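Water butt overflowing every time it pours, where should the extra go?

Posted 1 Jul 2026 in Weather, Flooding and Drains

dampsocks_sturside

We moved to Sturside in January and I'm still getting used to how much it rains here! We've got one water butt on the back downpipe, a 430 litre Skondo, and after last week's downpour it was full before I'd finished my tea. The rest went over the top, across the patio and right up to the back door step (I was out there in my slippers with a broom).

I'd like to add a second one, but the only spot for it is 2 metres further along the wall and a bit lower down. Can I just join them with a bit of hose, or will the lower one overflow first? And what do people do with the water once they're both full? The lawn is clay and sits wet for days as it is.

mossy_gutters

If the second one is lower it'll fill first and spill over while the top one is still half empty, yes. Stand it on slabs or blocks until the rims are level and then link them near the top. Make sure the base is solid, mine sank on one side and I had a job getting it straight again.
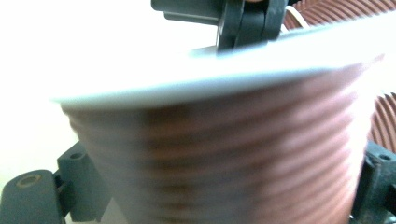
For the overflow, get a diverter on the downpipe. Once the butts are full the rain carries on down the pipe and into the drain as it did before you had any of this. Mine is an Arkuvance one, took me 15 minutes to fit plus a lot of swearing at the hacksaw. Do check the drain is clear first, though. Ours on Figueroa Road was packed with leaves and the water just came back up.

rainorshine

just get a bigger one, we have a 1000 litre tank behind the shed and it still fills up lol. wouldn't send it onto clay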